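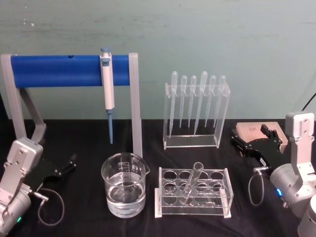

Unit 4. Volumetric Measurement: Error, Calibration and Reporting

Shares 12 | Comments 3

4.1 Scope

This unit covers the transfer of small liquid volumes, the errors that attach to those transfers, and the gravimetric method used to check them. It assumes the material on significant figures from Unit 2 and the balance exercise from Unit 3. Section 4.6 is examinable. Section 4.8 is background for the June practical.

4.2 Terms

Nominal volume: the volume printed on the instrument or selected on its dial.

Delivered volume: the volume that leaves the tip, corrected to 20 °C.

Systematic error (inaccuracy): the difference between the mean delivered volume and the nominal volume. Usually given as a percentage of nominal.

Random error (imprecision): the scatter of repeated deliveries, given as a standard deviation or as a coefficient of variation (CV).

Dead volume: liquid or air that takes part in the stroke but is not delivered.

A small CV says nothing about accuracy. An instrument with a bent piston can deliver the same wrong volume all day. Students who report only the CV lose half the marks for the calibration question.

4.3 Air displacement

In an air displacement pipette the piston does not touch the liquid. It moves a cushion of air, and the liquid follows. Anything that changes the volume of that air changes the delivery. The main effects are:

- Temperature difference between liquid, tip and barrel. Cold liquid tends to be over-delivered on the first stroke, warm liquid under-delivered.
- Vapor pressure of the liquid. Acetone and ethanol evaporate into the cushion and push liquid out of the tip. Pre-wet the tip three to five times.
- Density. The column stretches the air cushion under its own weight. Dense liquids are under-delivered.
- Air pressure. A pipette adjusted at sea level will under-deliver at high altitude, most noticeably with a large dead volume.
- Angle. Keep the pipette within 20 degrees of vertical during aspiration. Tilting shortens the effective height of the column and raises the volume taken up.
- Immersion depth. Use 2 to 3 mm for volumes up to 200 µL and 3 to 6 mm above that.

4.4 Positive displacement

The piston touches the liquid and there is no cushion. Use this type for glycerol, detergents, volatile solvents and anything that foams. The cost per tip is higher, and the stroke is slower. For water-like samples there is little to gain.

4.5 Forward and reverse technique

Forward: press to the first stop, immerse, release slowly, wait one second, withdraw, dispense to the first stop, then press to the second stop to clear the tip.

Reverse: press to the second stop, immerse, release slowly, withdraw, dispense to the first stop only. The excess stays in the tip and is discarded. Reverse technique suits viscous and foaming liquids. With plain water it usually gives a slight over-delivery.

State which technique was used. Results from the two must not be pooled.

4.6 Gravimetric check

Procedure:

1. Leave the pipette, tips and distilled water in the balance room for two hours.
2. Record water temperature, air pressure and relative humidity.
3. Place a weighing vessel with a little water on the pan. Close the draft shield.
4. Pre-wet a new tip.
5. Make ten deliveries at the nominal volume. Tare or record after each.
6. Repeat at 50% and 10% of nominal.
7. Run an evaporation blank: go through the same motions without delivering, and note the mass lost per cycle.

Convert each mass to volume:

V = (m + e) × Z

where m is the balance reading in mg, e is the evaporation loss per cycle in mg, and Z is the conversion factor in µL/mg. At 20 °C and normal pressure Z is 1.0029. It allows for the density of water and the buoyancy of air.

Worked case. A Trelix single-channel pipette is set to 1000 µL. The mean reading of ten deliveries is 993.2 mg and e is 0.1 mg.

V = (993.2 + 0.1) × 1.0029 = 996.2 µL

Systematic error = (996.2 − 1000) / 1000 = −0.38%

The course limit at this setting is ±0.8%, so the instrument passes for systematic error. The CV must be tested separately against its own limit of 0.3%.

4.7 Combining errors

For independent transfers, absolute variances add. Three deliveries of 333 µL, each with a standard deviation of 1.0 µL, give a total of 999 µL with a standard deviation of √3 × 1.0 = 1.7 µL. Systematic error does not shrink in this way. If each delivery is low by 2 µL, the total is low by 6 µL.

In a serial dilution relative errors carry forward from step to step. Four tenfold steps at 1% relative standard uncertainty each give 2% at the end, taking the steps as independent.

4.8 Records

Each instrument has a sheet in the Gekulano log. Enter the serial number, setting, technique, temperature, Z factor, ten raw masses and the result. Do not enter means alone. The Liem data set used in Problem 3 holds 2284 raw readings, of which 223 were taken before the water had come to room temperature. Those rows are flagged and should be left out of the pooled CV, but keep them in the file.

Limits for all volumes are in the Penness table, Appendix B.

4.9 Problems

1. Calculate the delivered volume for a reading of 99.4 mg, e = 0.05 mg, Z = 1.0029.
2. A 200 µL transfer can be made once at 200 µL or twice at 100 µL with the same pipette. Find the CV of each route, given standard deviations of 0.5 µL and 0.4 µL.
3. Compute the pooled CV with and without the flagged rows. Comment on the difference.

3 comments | 12 shares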